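Kavano Carroll fixed-height bench, black top
Reviewed by Bukola Akande
Feb 5, 2026

Price as tested: £374 from Ludorora, delivery included
Length: 1749 mm
Top: black, matt
Frame: steel, bolted
Assembly: two people advised

I bought the Carroll in November to replace a pair of trestles and an old door. The work done on it is picture mounting and light bookbinding: cutting mount board, gluing, pressing, trimming, and a certain amount of leaving things alone until the paste has gone off. None of this is heavy. It does ask for a surface that is flat, does not flex under a straight edge, and can be wiped down without fuss. I have judged the bench on those points and have little to say about its use for sawing or planing, which I do elsewhere.

Delivery and assembly

The bench arrives in two cartons. The top is in one of them, with foam at the corners and a sheet of card over the face. Mine had no damage. The legs, rails and fixings are in the other. The bolts are bagged by length and the bags are marked with letters that match the instructions, except that bag D is called bag E on the last page. The lengths make it clear which is meant.

The order of work given in the leaflet is legs to end rails, end rails to long rails, then top. I would change one thing. The leaflet says to tighten each joint fully as it is made. Doing so left the last long rail 2 mm short of its hole. I slackened everything, fitted the rail, stood the frame on a level floor and tightened it in turn from opposite corners. It then sat without rocking.

The top is held by screws that pass up through slotted brackets. The slots allow for movement, so the screws should be snug and no more. A hex key is supplied. It is soft, and I rounded its end on the second leg. Use your own.

Flatness

I checked the top with a metre steel rule on edge, along the length, across the width and on both diagonals, with a torch behind. No light showed across the width. Along the length there was a slight hollow between the middle and the left end, into which a 0.2 mm feeler would go and a 0.3 mm feeler would not. For cutting board against a rule this makes no difference. It would matter to someone lapping plane soles, who should buy a surface plate.

I repeated the check in January after the heating had been on for some weeks. The hollow was the same.

Stiffness

Leaning on the front edge at mid span with most of my weight, I could see the top move, but only against a fixed mark. Side to side the frame is good. Front to back it is less good, as there is no bracing in that direction apart from the end rails. Pushed hard from the front it gives a short, dull sway and stops. Against a wall this disappears. If the bench has to stand in the middle of a room I would add a diagonal strap to each end, and the frame has spare holes that will take one.

The surface

Black was not my first choice. The pale version was out of stock and I expected to regret taking the dark one. For pale materials it has been an improvement. The edge of a white or cream sheet shows clearly against it, so squaring up by eye is quicker, and slivers of trimmed board are easy to find and brush off.

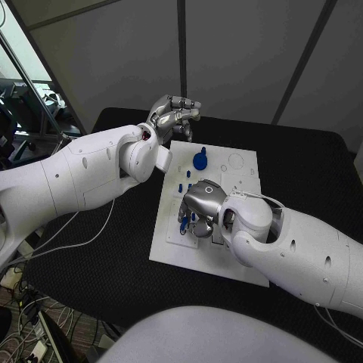

White board lying flat on a black tabletop.

The drawbacks are the usual ones. Dust shows. Dried paste shows as a grey bloom, and needs a damp cloth followed by a dry one; a damp cloth alone spreads it. Dark cloth and black card are hard to see, and for those I put down a sheet of newsprint.

Lighting needs some thought. Under the cool ceiling fitting I had before, the matt finish still threw back enough light from the far side to hide a pencil line. I changed to a 3000 K lamp set low at the left and the lines came back. I put that down to the angle more than the colour of the lamp, but I have not tested the two separately.

The finish resists PVA, wheat paste and methylated spirit. Each was left on a test patch near the back edge for 48 hours. PVA peeled away whole. Paste lifted with water. The spirit left nothing. I did not try acetone, and the leaflet says not to.

It does not resist a scalpel, and should not be expected to. A slip past the end of a cutting mat has left a fine line that can be felt with a fingernail. It looks lighter than the rest of the surface and will not polish out.

Edges and underside

The front edge has a small radius, comfortable against the forearm over a long session. The back edge is square. The underside is unfinished, and I sealed it with a coat of varnish before assembly to keep it from taking up damp on one face only. The leaflet does not ask for this. Allow a day for it to dry.

Clamps fit along the front and both ends. At the back the long rail sits close beneath the top and my larger clamps foul on it. The small ones go on if the screw is turned to the outside.

Height

The height is fixed. Adjustable feet give a few millimetres for an uneven floor, no more. I am of middling height and find it right for standing work and slightly high for sewing sections, which I do sitting on a stool. Anyone much shorter should try the bench before buying, or look at the adjustable model, which costs more and which I have not used.

Compared with the Drollerora

A friend's workshop has the Drollerora bench of similar length, and I have used it often enough to compare. Its top is thicker and it sways less from front to back. It also has a shelf as standard. Against that, its top is coated in something with a slight texture, which prints through on to thin card when you burnish, and its front edge is sharp. For general use I would have the Drollerora. For paper I prefer the Carroll, for its smoother top.

Faults so far

One foot has lost its rubber pad. The pad was pressed in dry and came away when I dragged the bench, so the fault is partly mine. I have put it back with contact adhesive. A bolt on the right-hand end rail worked loose in the second month and has stayed tight with a spring washer under it. I wrote to Ludorora about the lettering on the bags and had a reply in two days with a corrected leaflet attached. The corrected leaflet still says to tighten the joints as you go.

Spare tops are listed separately, in black only at present. I have asked for the price and will add it when I have it.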